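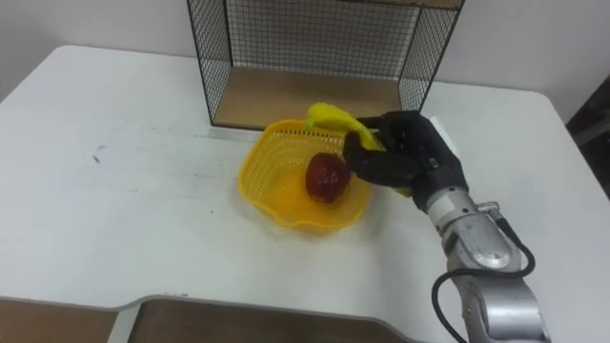 2025-06-05 - GREENWOOD - Lustader today announced Tedo, a small line of tabletop storage for fruit, snacks and other things people like to keep within reach. The line has 11 pieces and goes on sale in July through Woma stores.

Tedo includes open wire mesh shelves with light wood boards and shallow baskets with perforated sides. The shelves come in black. The baskets come in yellow, white and green, and are sized to sit on a desk or kitchen table.

"People told us the fruit ends up in a drawer and gets forgotten," said Marjorie Horrocks, product manager at Lustader. "We wanted a basket you can leave out on the table all week."

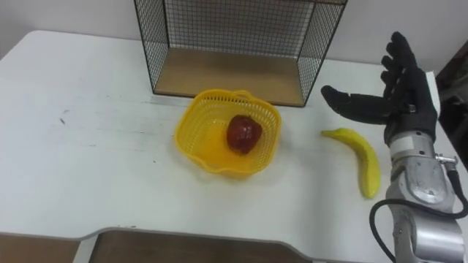 Yellow basket with a red apple, in front of an open wire mesh unit.

Lustader surveyed 2459 households before settling on the sizes. The first production run is 3660 baskets and 1710 shelves - a second run is planned if stores reorder.

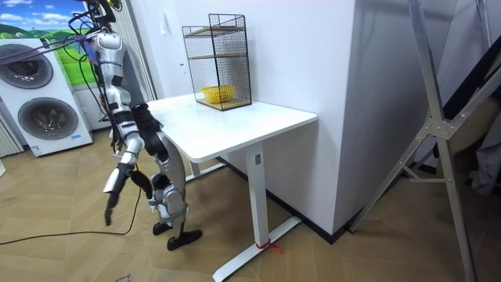
Can the baskets be bought without a shelf?
Each piece in the line is sold separately, and the baskets are also offered in pairs.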